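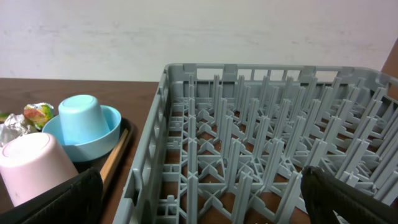 *Gray dish rack and brown serving tray, with a blue cup and bowl*

# About our cooking school

Welcome to Hudis. We are a small school for home cooking in the town of Ustness, and we teach adults who want to cook well on normal evenings, after normal work.

The school was opened by Gerd Mühlbauer, who was a cook in ship kitchens before he came to live on land. In the first year he gave all lessons himself, in a room above the Janssen bakery. Today we are 4 teachers and we have our own kitchen on the ground floor, with a door to the yard. The bakery still gives us the bread for soup evenings.

## What we teach

Our basic course has two parts. In the first part you learn to hold the knife, to make stock, and to cook grains and beans. In the second part you plan meals for a whole week and cook them with a partner. You can take the second part alone, if you already cook at home.

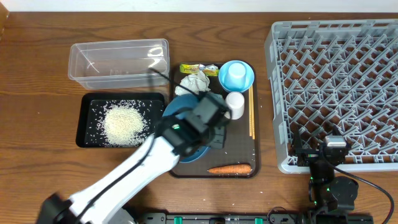

*Uncooked rice on a black tray, a clear container, a serving tray and the dish rack*

We have also a short course about rice, which is our most asked one. It speaks about washing, soaking, the right pot and what to do with the rest on the next day. Mrs. Ivov, who teaches it, grew up in a house where rice was on the table each day, and she has strong opinions about salt. 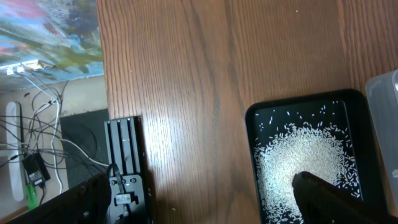
She also leads the pickling weekend in August. For this one please write to us early, as the kitchen is not big and we do not like to put extra people at the stove. Last year the weekend was full before the summer had started.

## Prices and places

One evening costs 93 euros, and the full basic course costs 148 euros per part for members of our supper club. Ingredients, apron and printed recipes are included. Children from twelve years are welcome together with an adult.

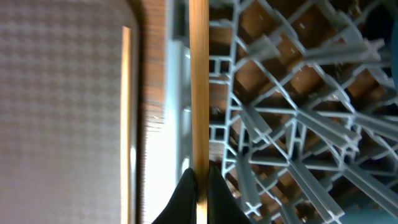 *A thin wooden stick and the light gray rack, from close*

We cook with gas, and most recipes can be made without meat if you tell us before. For nut allergy please call us first, so we can speak about it calmly.

The office is open in the mornings. You can ring at the yard door, or leave a note in the green letter box beside it.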